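Clircombe Handheld Gripper – Demonstration Capture Kit

Two-finger gripper with wrist camera, for recording manipulation demonstrations without a robot arm.
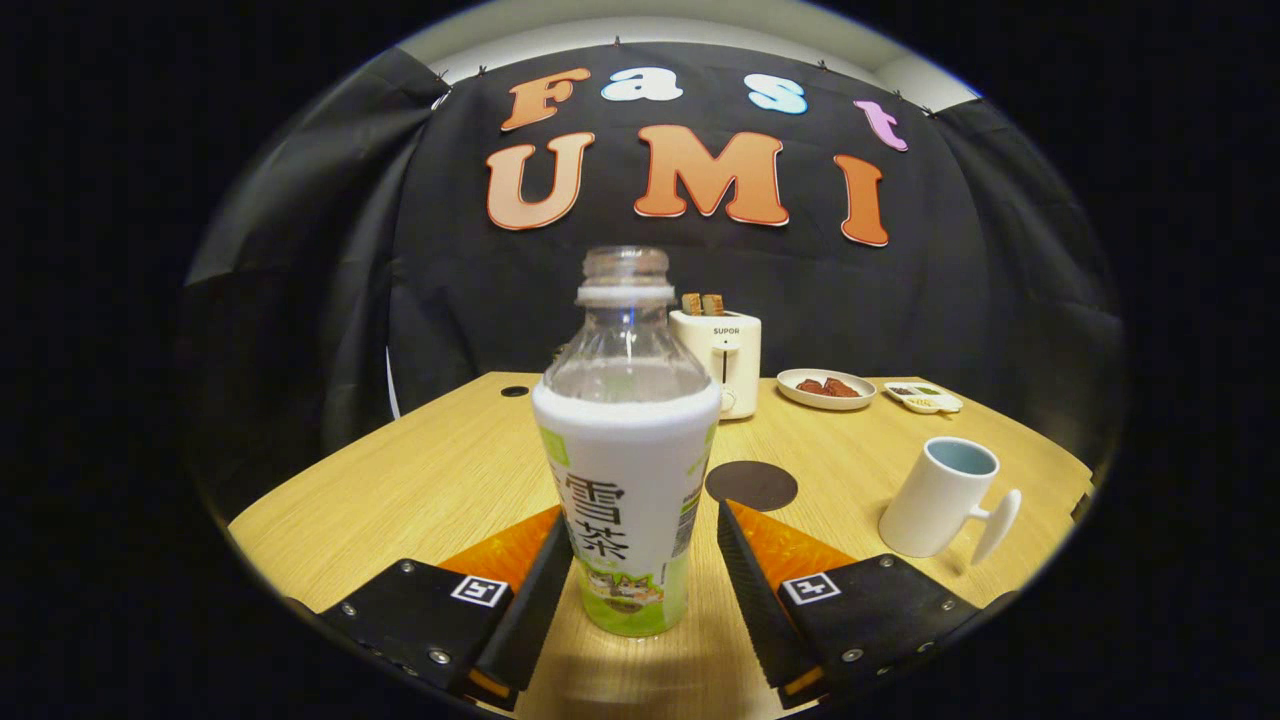
What it does

An operator carries the gripper through a task by hand. The camera records the fingers and the object between them, a clear bottle for instance, and the square marker on each finger block is used to work out the opening width. The recordings train a policy that runs on an arm with the same fingers.

Results

Harriet Iwasaki and Rafferty Gallagher trained a bottle-placing policy on 200 demonstrations. One was dropped for lost tracking, leaving 199. The policy placed the bottle upright in all but 2 of 16 trials. Both failures were late finger closures – the Hikside latency setting has been changed in the April firmware.

In the box

Gripper with black serrated fingers
Marker blocks, left and right, fitted
Fisheye lens
Jirau mounting plate

Spare fingers are sold separately.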